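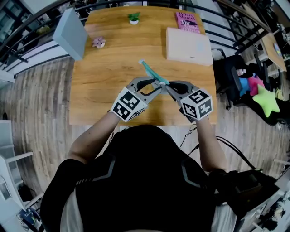
Progress report to the Cunum fund, second period
Project: Rosteo -- teaching small household tasks by hand
Prepared by Lotte Postma

Dear Tanner,

Thank you for your patience with this one. I know you were hoping for it early in September, and I would sooner send you something complete than something quick, so I hope you'll forgive the wait and settle in with a cup of tea, as it has come out longer than the last one.

The short version is that we're in good shape. When we applied, we promised 2,000 usable demonstrations of ordinary two-handed tasks by the close of the grant. As I write we have 544 that have been through checking and been accepted, which puts us a little behind the line I drew in the spring plan. I'm not losing sleep over it. Nearly all of the delay came at the front end, while we sorted out the hand-held grippers and the marker cubes, and the pace since then has been much kinder to us.

You asked after your last visit why we had moved so much of the work away from remote control, and I promised a proper answer. Our first 80 demonstrations were done that way, with the operator watching a screen and steering the arms from across the room. It works, and for slow, heavy jobs I still like it. But for anything small or slender it made everybody clumsy! You could see perfectly sensible adults take ages to pass a pen from one side to the other, and the arm learned all that dithering right along with the task. With the grippers held directly in the hands, people go back to moving like themselves. They feel the object push back, they adjust their grip without thinking about it, and the position of each hand comes from the patterned cubes.

The task we have spent most of this period on is the handover, where both grippers meet on one object, hold it together for a moment, and then one lets go. It sounds like nothing at all. In practice it is the part the Clonar software found hardest, as for that moment each gripper hides a good piece of the other, and if a cube is turned too far we lose track of it. We have asked demonstrators to keep their wrists a touch more open and to work near the middle of the table, and the number of takes we throw away has come down nicely.

We have also kept to our decision to record at ordinary tables, with ordinary things left on them -- plants, books, boxes, whatever lives there. A bare bench gives tidier data, I grant you, but the people who will one day use this don't live at bare benches, and I'd like the system to meet a bit of clutter early on.

Some things have not gone so well. The foam on the first set of handles wore through sooner than it should have, and two of our demonstrators had sore thumbs before we noticed. We now stop for a proper break between sets and have rewrapped all the handles. Cables are a nuisance too. They tug at the forearm when somebody reaches far forward, and we have been rerouting them with clips, which helps though it hasn't cured it. A lighter cable is on order from Kiều, who have been lovely to deal with, if not always speedy.

On spending, we are within budget on every line except travel, which is slightly over on account of the extra trip to collect the second set of grippers. I'd like to cover that from what we saved on bench hire, if you are happy with it. A quick yes by email would be plenty.

For the next period we plan to finish the handover set, begin on lids and caps, and repeat the original 80 remote-control demonstrations with the hand-held grippers so that the two methods can be compared on the same tasks. I'd be very glad to have you here for some of that. Mornings are best, before ten if you can manage it, when the light is steady and everyone is fresh.

With warm thanks, as always, for your support and your good questions,

Lotte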